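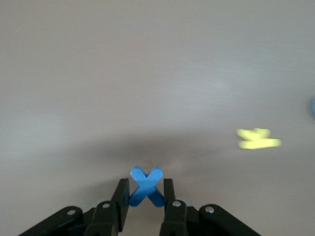

Figure 9.1 Soft glare and a soft shadow on a pale tabletop.

Search this book Go
Books > Drawing from Home > Part 2 > Chapter 9

Chapter 9
The Tabletop
Gemma Mellor

I love drawing tables. Most beginners rush past them to get to the fruit or the teapot, and the table ends up as a blank strip of paper with things floating over it. Give it some time! A plain tabletop is full of soft changes, and once you start to see them you'll want to draw every one.

Look at Figure 9.1 with your eyes half closed. The gray leans toward lavender at the top and right, then warms to a faint pink lower down. On the right there's a patch where the light bounces back most strongly, and near the bottom a wide shadow fades out on both sides - no hard line anywhere. Try it with the side of a soft pencil, pressing so lightly that you can barely feel the paper.

When dishes come into it, the table gets even better. A plate has a low rim, and the shadow that follows the rim is what makes the plate sit down on the surface. Leave it out and the plate hovers.
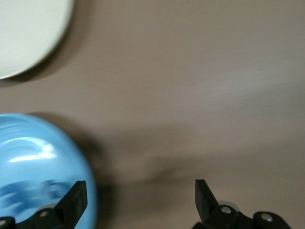
Figure 9.2 A white plate at upper left, with its shadow following the curve of the rim. The light blue shape below it has a bright stretched highlight.

Notice how the dark beside the blue shape is deepest close to its edge and thins out to the right. We'll come back to edges like this in Exercise 2, where you'll have 60 minutes and one pencil.

Before you read on, find a plate, put it near a window and draw only its shadow.

Last updated: September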